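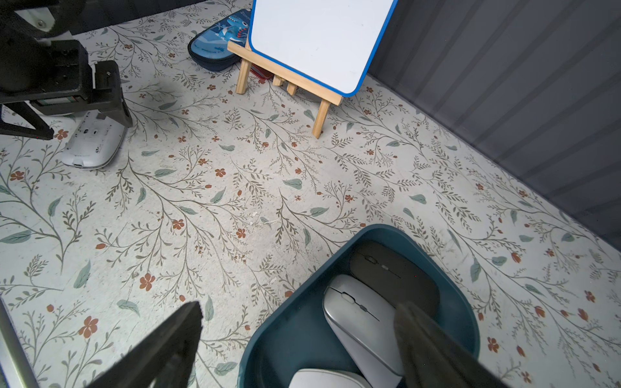
Parallel gripper with wide flat fingers or narrow fingertips for smooth plastic shells?

Start with the wide flat fingers if the objects are rounded and slick, and change to narrow tips only when the space next to the object is too small for the wide ones to enter. Contact area matters more than closing force on a curved shell.

Wide fingers vs. narrow tips on computer mice, and wrist camera exposure

Posted by tallgrass_ee, Nov 10, 2024

I have two small arms and I am trying to settle on one finger design before I print spares. The task is moving wireless mice between a tray and the table. The candidates are the wide paddle fingers that came with the Cindau gripper and a set of narrow tips from Medinora. Both mount on the same bracket with the same screws, so changing them over is easy. Calibrating again after each change is the slow part.

What I have so far:

Wide paddles: good hold on the body of a mouse when it is standing clear of everything else. Poor when two mice overlap, as one finger lands on top of the neighbor and the gripper stalls before it closes. The controller reports this as a normal grasp unless I look at the final opening width.

Narrow tips: they get between objects more reliably, but the mouse rotates around the contact line when lifted. With glossy shells it rotates far enough to drop. With matte shells it usually stays in.

I logged 241 attempts, split unevenly between the two sets, because the Medinora tips arrived later. I do not trust the percentages enough to post them. The wide set had more failed approaches and the narrow set had more drops after lift. That part has been consistent since the first day.

Second issue. The wrist camera is on automatic exposure. When the finger pads come close to a silver mouse, the image brightens, the shell goes white, and the edge the detector depends on is lost. With a dark gray mouse there is no such problem. I am using the Clisov board with firmware 1211 and the stock camera driver. Fixed exposure is available in the driver, but then the view at full height is too dark.

What I would like to know:

Is there a middle width that people have settled on for this sort of object, or does everyone end up swapping fingers?

Is it better to fix the exposure and add light, or to leave it automatic and mask out the fingers?

Does the Clisov board expose motor current quickly enough to detect a stalled finger, or should I stay with opening width?

ferrule_and_pin

I would separate the two finger problems, because they have different causes.

The rotation with narrow tips is geometry. Two small contacts on opposite sides define an axis, and the mouse turns about that axis if its center of mass is off it. A wireless mouse with the battery toward the palm end is heavier there, so a grasp at the visual center is a grasp in the wrong place. Move the grasp point toward the palm end in small steps and record the tilt after lift. On one of mine the correct point was clearly behind the middle of the shell. Battery position differs by model, so you need one offset per mouse, or a short test lift that measures tilt and then sets the object down and tries again.

The stall with wide paddles is an approach problem. If your approach is straight down with the fingers at full opening, the outer faces sweep more space than the object needs. Open to object width plus a small margin, and choose the wrist angle so the paddles come down on the sides with the most clearance. In a tray this often means the fingers line up with the rim and not across it. If no angle has clearance, push first: close the gripper, put it against the exposed side of the upper mouse, slide it away from its neighbor, then look again.

On width, I cut a spare pair of Cindau paddles down in 3 steps and tested after each. The second cut was the best of them for mixed objects. Past that point the rotation came back. I would not give you a number from my set, as my pads are a different thickness than the stock ones. Things I would do before printing anything:

Put silicone sheet on the inner face of the narrow tips. Bare plastic on a glossy shell is the worst pair available, and you may be comparing pads and not widths.

Clean the shells between runs. Skin oil changes the result.

Lower the lift acceleration. Many drops blamed on the fingers happen in the first part of the lift.

Run the same grasp list for both sets. An uneven split is acceptable for a first look, but the order of objects needs to match.

Exposure: fix it and add light. Masking the fingers only helps if the driver lets you set a metering region, and the stock one does not. A mask applied in your own code comes after the exposure decision has already been made. Use a diffuse source mounted off to one side. A ring light on the wrist will put a bright spot on every curved shell at exactly the height where you need the edge. Lock white balance as well, or your color thresholds will move when the arm passes over a patterned surface.

If the view from full height is still too dark, store two fixed settings and switch between them at a known height. Drop the first 4 frames after switching. The driver returns old buffers.

Ogundipe_bench_user

I have the Ogundipe controller and not the Clisov, so take the timing part with caution. Current works for stall detection but only above a minimum closing speed. At slow speed the friction in the gear train covers it. I use both: a current rise and an opening width that does not match the expected object. If only one of them triggers, I treat the grasp as uncertain and back off.

Also check whether the two arms share a supply. Mine did, and when the second arm moved, the current reading on the first one jumped enough to give false stalls. Separate supplies fixed it.

mk_lowell

Just use suction. Mice are smooth.

ferrule_and_pin

Suction on a mouse is limited by the button seam and the wheel. A small cup on the palm area works if the shell has no texture, and then you cannot pick one that is lying upside down, where the sensor opening and switch slot are in the way. It also adds a pump and a hose to an arm with a low payload. I would keep it as a separate tool.

tallgrass_ee

Shifted the grasp point toward the palm end and slowed the lift, narrow tips, no silicone yet. Drops on the glossy shell are down to one in a short run. Ordered silicone sheet. Both arms are on one supply here too, so I will split that before I look at current. Does anyone know if the metering region can be set on the Clisov through a raw register write? The driver source has a commented-out function for it, with no address filled in.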